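Hokcombe district to sort food-soiled paper and bamboo separately from November

Households and food businesses in the Hokcombe collection district will have to put uncoated kitchen fiber in its own bin starting in November, under revised sorting rules published Wednesday by the district's waste office.

The change covers food-soiled paper, cardboard trays without a plastic lining, wooden skewers, and woven bamboo or cane items such as steamers, mats and small baskets. Until now these have gone into the general compost stream with food scraps. Operators at the Skernum composting plant reported that long fibers wrap around the shredder shafts and that larger pieces pass through the first screen whole.

According to the plant's last operating summary, the shredder was stopped 243 times during the reporting year to clear wrapped material. The plant received 2,380 tons of mixed organic waste in the same period. The summary does not break that tonnage down by material.
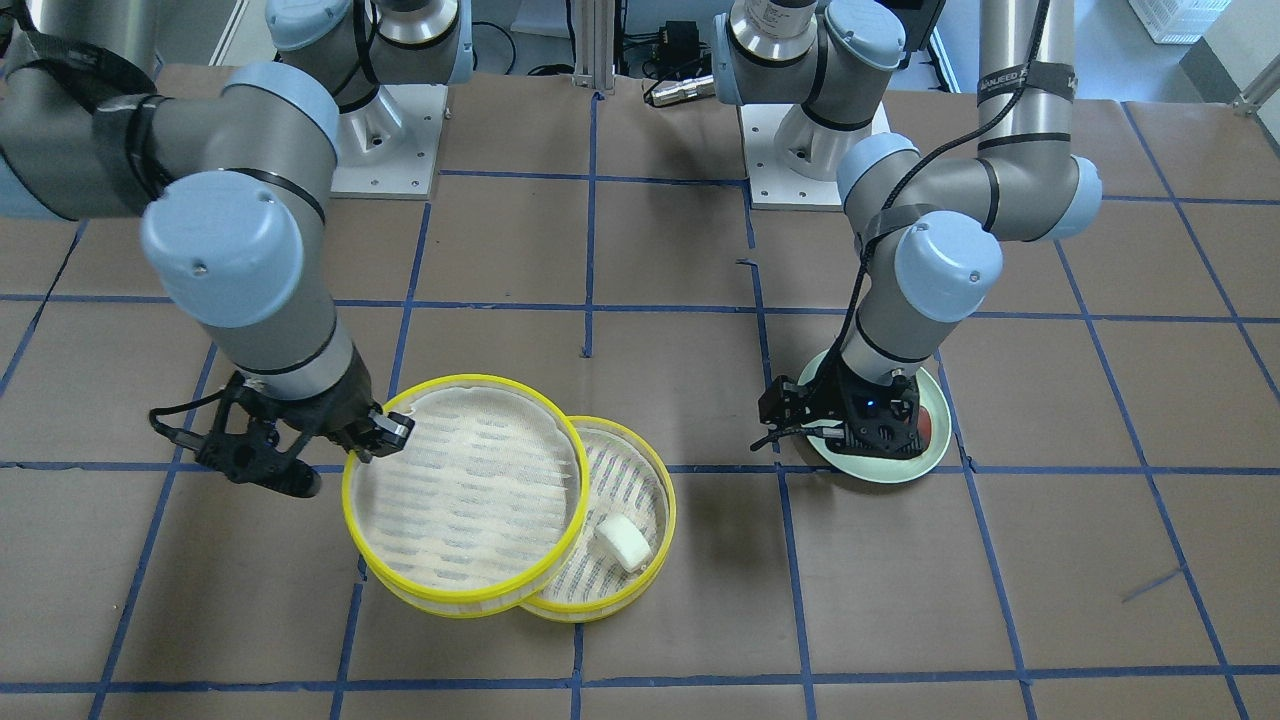
A round steamer basket. Woven steamers are among the items covered by the new rules.

Separated fiber will be chipped in a dedicated unit and blended back into the compost at a fixed ratio. The unit, supplied by Grakano, has a low-speed single rotor and a screen with 2-inch openings. It is rated for roughly 600 pounds per hour, and will run on weekday mornings only during the first phase.

Items with metal parts are excluded. Steamers with wire bindings or a metal band must have the metal removed before disposal, or go in the residual bin. Lacquered and painted pieces also go in the residual bin, as do trays with a glossy inner surface. Paper towels are accepted unless they have been used with cleaning chemicals.

Restaurants are expected to supply much of the material. The waste office said food businesses may flatten and bundle baskets with paper twine — plastic ties will not be accepted — and leave the bundles beside the bin on collection days.

Bins will be delivered by the hauler, Rewi, on existing routes. Pickup will be every second week, on the same day as compost. Loads found to contain plastic film will be tagged and left at the curb. No fines apply during the first phase.

The full list of accepted items is available at the district office and will be printed on the bin lids.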